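Recording a Late-Night Show for Later Viewing

Set the Odlow recorder to start two minutes early and stop ten minutes late. Comedy and interview programs often overrun.

Store at standard quality. A 30-minute episode takes 1,260 MB; at the low setting it takes 251 MB, but captions blur.

Wipe the tuner vents monthly with a dry cloth. Do not use spray.

If the picture freezes at the ad break, rescan channels and check the coax connector. Finger-tight is enough.

Delete watched episodes before the drive passes 90 percent. 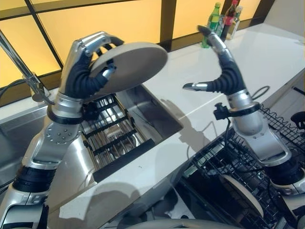 Varghese wrote in to say that the ten-minute margin is too short after live sports, and that setting the stop time 45 minutes late has saved every monologue since November.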